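Cindia Desk Arm Kit for Schools and Clubs
Sold by Saliba Learning Equipment

Home > Classroom robotics > Arms and grippers > Cindia

Small robot arm for the table, with gripper, for student clubs and competition teams. Comes with the Prirkuron lesson book and the program for your computer. Ages 14 and up, with a teacher in the room.

Item number: 3056
Availability: in stock, leaves our store in 3 working days 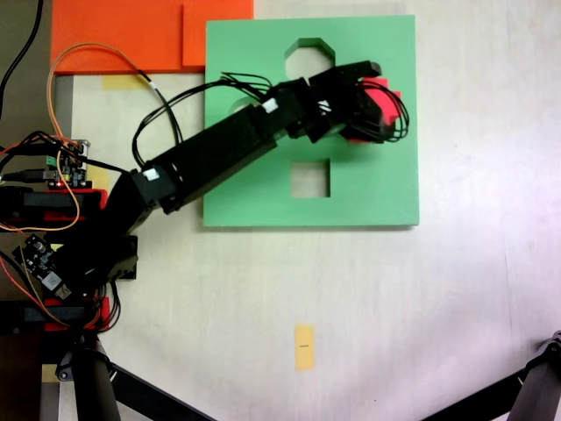
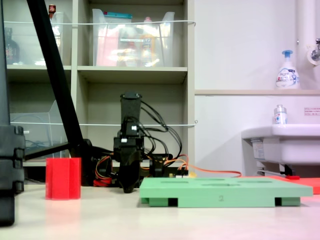
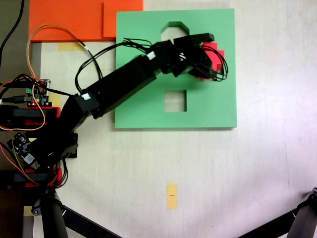 Cindia at work on the table

The Cindia kit was made for one class first, and only later for sale. Wissam Aoun teaches an after-school robotics course, and he wanted an arm which the students can open, repair and program by themselves. The usual first task in his course is the shape sorter: the arm must take a block, carry it over the board and put it in the correct hole. It sounds like a game for small children, and the students laugh at it on the first evening. Then they see how much is inside this task. With the red block in the gripper over the green board, as in the first and the third picture, the student has to think of the height, the angle of the wrist and the way the wires move together with the hand. The square hole with its straight edges is a good place to practice, and after this the team can choose a more difficult shape.

What the students learn

The course in the lesson book has 22 lessons. Each lesson is planned for one club meeting of 2 hours, but a slower group can use two meetings for the same lesson and nothing is lost. The first lessons are about building and about safe work with electricity. After this the students move one joint at a time, and they write down the position of each joint in a table. The middle part of the book is about picking up and placing. The last part is the competition task, and here the book gives only the rules, with no solution.

The program can be used in two ways. Beginners move the arm with sliders on the screen and save the positions one after another. Older students write their own code in Python. The two ways can be mixed in the same team, so a student who does not like to write code can still prepare the positions for the others.

What is in the box

Arm parts and all servo motors
Gripper with two sets of fingers
Controller board and power supply
Cable set
Screws, with spare ones in a separate bag
Screwdriver
Lesson book, printed, in English
Teacher's notes, printed

Please note what is not in the box: the computer, the table clamps, sorter boards and blocks, tripods and cameras. Many schools already have a shape sorter somewhere in the building, and the lesson book explains how to measure your own board. If you want a board which is the same as the competition board, please order the Starkonport Task Set on its own page.

Space and preparation

You need a steady table with enough free place that the arm can turn without touching a wall or a person. A light table top is better if you will use a camera later in the course. We recommend marking the position of the board with small pieces of tape. If somebody moves the board a little between two meetings, all the saved positions become wrong, and the team can lose half an evening looking for a mistake in the code.

Fix the base of the arm before you switch on the power. Do not hold the arm by the gripper when you carry it. Leave some free length in the cables near the wrist and the elbow, and check by hand that the arm can reach its farthest position before any cable becomes tight. Long hair should be tied back.

The Starkonport student competition

The kit is accepted in the Starkonport competition for school clubs, which takes place each December. A team has two or three students and one adult. In the sorting round the team gets the board in a position they do not know before, and they have a short time for measuring. Touching the block by hand after the start signal costs points. The full rules are sent to every registered team by e-mail, and the rules in the lesson book are only for practice.

Fadi Issa, who trains the team in our town, asked us to add one piece of advice on this page: practice with the same power supply which you will take to the competition. His team changed it in the last week and the arm behaved in a different way under load.

From the clubs

"We bought one arm for the club and soon we needed a second one, because the students were waiting in line. Two students on one arm is good, four is too many. The book is clear. I would like more pages about the gripper."
Mireille Yammine, club leader

"The assembly took us three meetings. One screw size is easy to confuse with another, so please sort the screws first. The spare parts came fast."
Ingeborg Bühler, physics teacher

Questions we often receive

Is the arm delivered assembled?
No. Building it is a part of the course. For schools which have little time we can assemble it for an extra price, please write to us before you order.

Can one motor be replaced?
Yes, each motor is sold separately. After the change you must do the zero setting again, see lesson 4 in the book.

Does the program work without internet?
Yes, after it is installed.

How heavy can the block be?
Use light plastic blocks only. A heavy block makes the motors warm and the position is less exact. If a motor feels hot, switch off and wait.

Can we use our own printed parts?
Yes, and many clubs do it. The drawings of the fingers and of the base plate are in the download folder, and the students may change them. Damage which comes from own parts is not covered by the guarantee.

Ordering for schools

Schools can order with an invoice and pay after delivery. Please write the name of the school and the name of the teacher who will receive the box. For more than one kit ask for a price by e-mail. Setsuko Wada answers the school orders and also the questions about spare parts, in the morning until 12.00.

Related items: Starkonport Task Set, Cindia finger set, Cindia cable set, Prirkuron lesson book (extra copy)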